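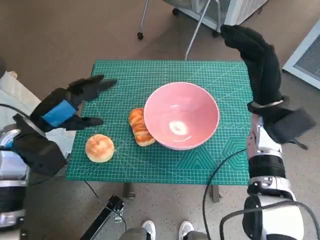
Pink bowl and a roll on the cutting mat.

Weekend Baker, Mostwood Community Kitchen

We're looking for a baker to join us from January, and we'd love it to be somebody who gets a little too excited about dough. Mostwood is a small shared kitchen with a shop counter at the front. We bake bread and breakfast pastries, run evening classes, and feed a steady crowd of neighbors who like to lean on the counter and talk while they pick out a loaf.

The job is 16 hours a week, split over two early shifts. You'd start at 4:30 a.m. with Viorica Kolev, our head baker, shaping and proofing what was mixed the night before. By 7 the doors are open and you'll help out front until the first rush has passed. After that it's mixing for the next day, cleaning down, and (most weeks) trying out something new for the class list. Viorica has been working on a rye and caraway bun all fall and would be very glad of a second opinion!

What we need from you:

At least a year of baking for other people, whether in a shop, a cafe, a school kitchen or a busy church basement
Comfortable lifting 50 lb bags of flour
A current food handler card, or willing to get one in your first month (we pay the fee)
Able to get here before the buses start

It would be great if you've also worked with laminated dough, but we can teach you that. Chenxi Qiu came to us having only ever made pizza, and her croissants now sell out before anything else on the shelf.

Pay is $21 an hour, with paid breaks, a share of the counter tips and all the bread you can carry home. You can also sit in on any class for free, including the cake decorating course Malcolm Blackburn teaches in the back room.

To apply, send a short note about yourself and the last thing you baked that you were proud of. Photos are welcome, a formal resume is optional. Drop it off at the counter marked for Chenxi, or use the form on our contact page. We're reading applications through the end of December 2021 and will invite people in for a paid trial shift after the holidays.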